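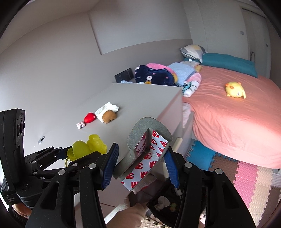 April 30, 2023. Dye bench, Hevier batch.

Madder bath restarted after the first pot went flat and brown. Pot one was tap water straight from the line, and I think the iron in it is the problem. Pot two is rainwater from the Pastby tank. Same root, same grind, 800 g of wet wool in each.

Alum mordant went in last night at the usual strength, cream of tartar at half. Skeins soaked 9 hours and were squeezed out by hand. One skein from the Cistell cone had a greasy patch near the tie. Scoured it again and put it back in with the rest. Should have caught it before weighing.

Heat: brought the pot up slowly and held it under a simmer. Do not let it go past that. The December batch got hot while the burner was on high and went the color of brick, and the whole lot had to be overdyed with walnut.

Shade so far, pot two: orange-red at the first pull, deeper at the second. Pot one is usable for backing yarn and nothing else. Kept a short length of each for the card.

Target for the Lagos order is still the open question. They asked for "a warm red" and sent no sample. Madder on this wool sits toward orange unless the bath gets chalk. For anyone who wants to know what we can't reach with root alone, look at the fuzzy heart, bright red all over and darker down the right side.
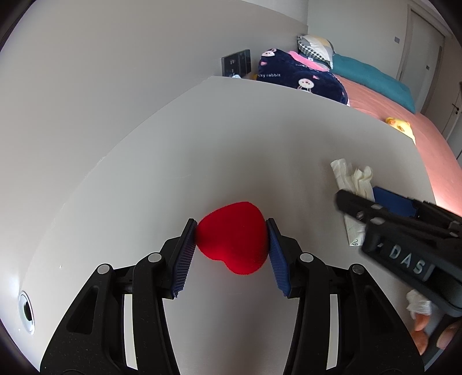
Cochineal is the only thing on the shelf that would get near a clear red, and it leans pink on alum. A tin mordant would push it the right way but makes the fiber brittle, and I don't want it in the sink. Plan is a madder base first, then a weak cochineal bath over it. That heart would be a fair thing to hold the test skeins against, in daylight by the door and again under the lamps.

To do: order up to 700 g more root. Label the jars properly, 8 of them still have tape with no date. Rinse pot two skeins until the water runs clear, then dry in the shade. Check the pH strips, the old ones read the same for everything.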